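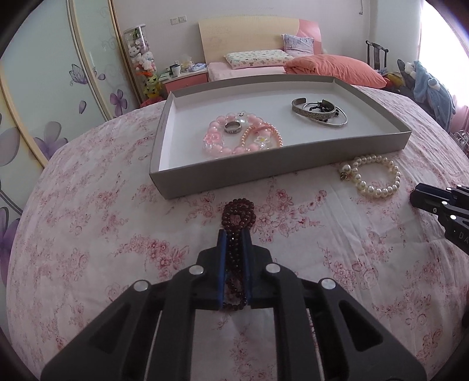
3.2 Keeping and sorting of beads in the household

Figure 2. A strand of dark reddish-brown beads wound into loops, with an open box lid serving as a tray on a floral bedspread.

In the interviews we first asked where the beads are kept, and only after this how they are worn. This order was chosen on purpose. In our pilot visits, when we began with wearing, the respondents spoke mostly of weddings and other large occasions, and the ordinary life of the objects was left out. When we began with the storage, the conversation moved slowly from the drawer to the person who owned the drawer before, and from there to the purchase, the gift or the repair.

The households in the study belong to two neighborhoods, Oment and Onico. Both have grown from older market settlements, and in both the bead trade was for a long time a side income of families whose main work was something else. In Oment the beads were mostly sold by the strand, already knotted. In Onico they were sold loose and by weight, and the buyer had to string them at home or pay a neighbor for it. This difference is still visible in the vocabulary. Respondents in Onico have separate words for a strand strung by a relative and a strand strung for money, while respondents in Oment use one word for both and found our question about it a little strange.

Of the 19 households visited, most keep the beads in a container which was made for another purpose. Shoe boxes, biscuit tins and the lids of gift boxes were mentioned often. Jewelry boxes with compartments were rare, and where they existed they held rings and watches. Several respondents explained that a long strand does not fit well in a small compartment, and that it becomes tangled if it is pressed. A flat lid permits the strand to lie in wide loops. It can also be carried to a place with good light, usually a bed or a kitchen table, when the owner wishes to look through the pieces.

The bed deserves a short comment. We had expected that sorting would take place at the table, as it is described in the older literature on household crafts. However, the bed was named more often. It is soft, so a bead which falls does not roll far, and it is in the room where the beads are kept. One respondent in Onico told us that her mother always spread a cover with a pattern of large flowers before sorting, and that the children were then forbidden to sit there until the evening. She herself prefers a plain cover, as small beads are easier to find on it. Another respondent answered that she has no preference and that any clean cover will do.

Sorting is seasonal in both neighborhoods. It is done most often in December, before the family visits, and the strands which will be given away are put aside at this time. In Oment a Friday afternoon is considered suitable, but the respondents could not give a reason for this, and the younger ones did not keep the habit. We did not find a similar preference in Onico.

The age of a strand was difficult to establish. Owners judged it by the thread, by the color and by the smoothness of the beads at the hole. Dark red and brown strands were generally called "old" even when the owner remembered buying them. We therefore recorded the word "old" as a term of value and did not use it for dating. Where a receipt or a shop label was kept together with the beads, it came in most cases from Wondetti, a shop in Oment which has closed in the meantime. Its stock book, which we were allowed to consult, lists around 600 strands, but the entries give only length and price. Material is noted very seldom.

Repair showed the clearest difference between the generations. The older respondents restring a strand when the thread becomes loose, and they do it before it breaks. The younger respondents wait for the break and then bring the beads to the workshop Fu, where they are knotted by hand. In two households the broken strand had never been repaired, and the beads were kept loose in a cup. Both owners said that they intend to restring them. We count these beads as kept and not as discarded, in agreement with the definition given in Section 2, although we admit that the border between the two is not sharp.

The next section considers how the strands are divided when a household separates, and which of them remain with the container.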